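Pindelari ticket log
Queue: Example gathering, two-arm stations
Station: Jesen
Task: Instrument tray and kit
Status: Open, waiting on training side
Priority: Medium (was Low, was High, was Low)

Summary as first filed

The upload check on Jesen is throwing out good episodes. The operator finishes a run, presses save, gets the green tick, and some time later the check marks the episode "incomplete: end state not reached". The end state has been reached. I have watched the replays until I could hum them.

The batch stands at 1523 episodes recorded and 915 accepted. The target is 900 accepted, so on paper we are finished and can all go home. The training side would like to know what is wrong with the others before they teach anything to anybody, and I have to admit that's a fair question.

What the task is, for whoever picks this up

Two tasks share the table. "Unpack" moves instruments out of the blue-edged kit and into the steel tray. "Pack" goes the other way. Same table, same arms, same prompt screen, two different end states. Both were drafted in March by somebody who called them Task A and Task B, and who then renamed only one of them.

Steps tried

1. Restarted the recorder on Jesen. No change. Entered for completeness, as the form won't let you past step 1 without it.

2. Swapped the head camera cable with the one from Eren. No change on Jesen, no change on Eren. Swapped back. Both cables are fine and now have tape on them saying so.

3. Replayed a rejected "unpack" episode next to an accepted one. The grasps are tidy in both, the arms don't foul each other, and the hand-off between left and right is clean. If I were a learning system I would be happy with either.

4. Stopped the replay of a rejected episode part way through and compared it with the task sheet. Five instruments in the tray, and one thin black one lying on the kit between the two sets of fingers. The sheet for "unpack" says five instruments in total. So there's one more on the table than the sheet knows about.
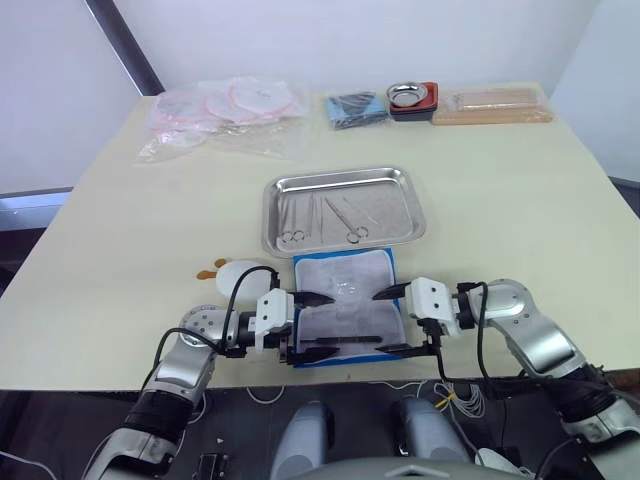
5. Asked the checker what it thinks it is looking for. It has two rules for "unpack": tray holds five, kit holds none. In an episode with a sixth instrument the first rule passes while the second is still failing, and it appears to give up at that point and write "incomplete" without waiting for the rest of the episode. This would explain a good deal. It would not explain everything, sadly.

6. Changed the first rule on a test copy so that the count comes from the session file and not from the sheet. Re-ran 40 rejected "unpack" episodes through it. The ones with six instruments in the session file now pass. The ones with five still fail, for a reason I hadn't met yet.

7. Met the reason. The leftover failures were saved under "unpack" and are "pack" episodes. The prompt screen keeps the last task name when an operator logs out, and the next operator sees a name in the box and quite reasonably believes it. The checker then waits for a full tray and is shown an empty one.

8. Went back to a "pack" session to see what the checker ought to make of it. Tray bare, five instruments laid out in rows on the grey lining of the kit, right fingers down in the lower right part of it, left ones pointing at the top left corner. For "pack" that meets the count. For "unpack" it is a lovely picture of a starting position, and I now understand why the error text reads the way it does.

9. Looked at whether the things along the back of the table matter (the bags with the pink-ringed discs, the blue packet, the little metal bowl). They are in the sheet as "background, leave alone" and the checker ignores them. I had hoped it was the bags. It would have been a much shorter ticket.

10. Put the prompt box on Jesen back to blank at logout. It's a one-line change and it took most of a morning, as the line was in Panano and not in the recorder, where any sane person would look for it. Eren has the same fault and has not been changed yet. Please don't start a mixed session there.

Where this leaves us

Mislabelled episodes can be rescued by swapping the task name and running the check again. Six-instrument episodes can be rescued with the new count rule, if the training side wants them at all. I'd argue for keeping them -- a real tray won't always have the number of things in it that the sheet promises, and the policy may as well find that out early.

What worries me more is the accepted pile. If a full tray can be wrongly failed, a half-done run might have been wrongly passed, and so far the check has been trusted whenever it said something nice. I've pulled a handful of accepted runs to go through by eye. The still attached is from the "pack" session in step 8.
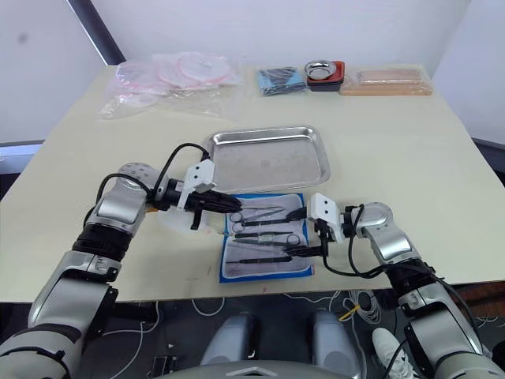 Training side, reply: Thanks, the label swap explains the odd curve we were seeing. The policy learned to fetch an instrument from the kit, carry it to the tray, and then take it back again with great confidence. We had put it down to the learning rate. Please don't bulk-rename anything yet. Can you send the rejected list split by cause, and keep the six-instrument runs in a folder of their own? We want them, but we'd like to feed them in separately and see what they do. Also, is the grip force logged on both arms for these? The right one comes through as zeros in part of the batch.

Station side: Split list to follow. Grip force on the right arm is news to me, and I would have preferred it to stay that way. Please open it as its own ticket, this one has enough in it.

Training side, reply: Opened. It's assigned to you.

Still to do

Fix the prompt box on Eren.
Move the new count rule from the test copy to the live check.
Finish going through the accepted runs by eye.
Rename Task B.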